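Student Boards > Allied Health > Dental Hygiene > Choosing a program

Thread: Astholm 20-month hygiene track, is the "guided admission" fee normal?

molar_bear_22
Posted 20 November 2023

I've finished my prereqs (A&P 1 and 2, micro, gen chem, all B+ or better) and I'm looking at the accelerated hygiene track at Astholm. No summer break, straight through, done in 20 months. Regular track is closer to three years with the waitlist.

When I asked for an application packet they sent me to a company called Zomesell that handles something called guided admission. It costs $477 and you get essay review, a mock interview and "priority file handling." The person on the phone would not tell me what priority file handling means. I asked twice.

Has anyone here paid for it? I have the money but I'd have to skip shadowing for a few weeks and pick up shifts.

scalerblade
I did the accelerated track, finished a while back. I paid the fee. I got in. I couldn't tell you whether those two things are connected, but the mock interview was decent and I'm terrible at interviews. The essay review was a form letter with my name in it.

prophy_paste_poet
Anything called "priority file handling" that can't be explained over the phone is a thing I don't pay for. Before you send anyone a cent I would do the following:

1. Call the school's own admissions office, the one on campus, and ask how many seats went to people who applied without the add-on. If they won't say, write down that they wouldn't say. 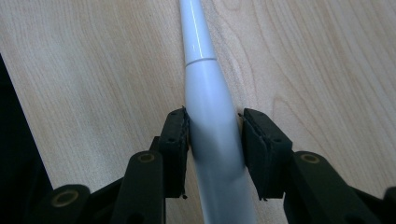 2. Ask for the board pass rate by cohort, accelerated and regular listed separately. Schools love to blend these.

3. Ask how many people started the last accelerated cohort and how many of the same people finished it. A pass rate only covers whoever was left to sit the exam.

4. Get the refund terms in writing from Zomesell, not from the school.

molar_bear_22
Did number 1 this morning. The campus office said the application can go in directly, there's a paper form, and it's $23. They sounded surprised that I'd been told otherwise. Still no answer on seats.

night_rinse
So $477 against $23 for the same pile of applications. I'd love to hear the argument for it.

scalerblade
I just gave you one. Interview practice. It's overpriced, sure, but if it gets somebody from mumbling to passable then I don't think it's a scam. People here call everything a scam.

night_rinse
I didn't say scam. I said I'd love to hear the argument. Your school's career center does mock interviews for free, and so would any hygienist you've shadowed if you bring coffee.

ultrasonic_ute
Can we talk about the hours? The brochure says 398 clinical hours for the accelerated track. When I toured, the student leading us said a chunk of that was assisting and observing, and she was waiting on patients for a lot of the rest. You have to find your own patients for certain requirements. In the regular track you have whole extra terms to find them. In the fast one you're texting your cousins in May begging someone to have calculus.

prophy_paste_poet
Was she complaining or explaining? I've heard the patient thing about every program in the country, fast or slow.

ultrasonic_ute
Both. She liked the faculty. She also said she wouldn't pick the fast track again, so take that how you like. One student, one tour.

enamel_ed
I'm on the regular track at Ragnarsson, second year. We have the same patient problem, for the record. What I copied out of our packet when I was comparing the two, in case it helps the OP. The Astholm one may have been updated, check yours.

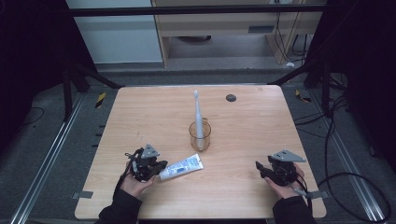

Does the seat deposit come off the tuition?

It comes off the second term's bill, and you lose it if you withdraw before then. The deposit is $300 and the card payment charge isn't refunded either way.

molar_bear_22
Thank you, that's more than I got from the open house. Is that Ragnarsson or Astholm?

enamel_ed
Sorry, Ragnarsson. Astholm's wording was vaguer, something like "applied at the discretion of the bursar." I'd get them to put a term on it.

flosstopus
Nobody has mentioned the Drorkinico thing. They run a bunch of offices near the Astholm campus and they'll pay part of your last two terms if you sign on to work for them after you graduate. They push it hard on the accelerated students. My sister-in-law signed it and she's fine, she likes her office. Starting pay was set in the contract though, and it was lower than what her classmates got offered when they shopped around.

scalerblade
They came and talked to my cohort. Free lunch. I didn't sign. The part I didn't like was that they choose the office, and "within reasonable distance" had no number of miles next to it.
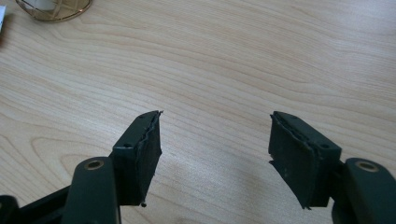 Light wood tabletop with curving grain.

flosstopus
Yeah hers said the same. She got lucky with the drive.

night_rinse
A fee nobody can explain, a deposit at somebody's discretion, and a contract with no miles in it. I'm sure the teaching is good.

scalerblade
The teaching is good. I passed boards on the first try and so did most of the people I studied with.

prophy_paste_poet
"Most of the people I studied with" is why I want the cohort numbers.

molar_bear_22
OK. I'm sending the paper form to Astholm without the Zomesell package and applying to the Ragnarsson regular track too. I'm keeping my shadowing hours. I've emailed the program director for started vs. finished and will post whatever comes back, including if it's nothing.

ultrasonic_ute
Ask her about the assisting hours while you're at it.

molar_bear_22
Added it to the email, she's going to be sick of me.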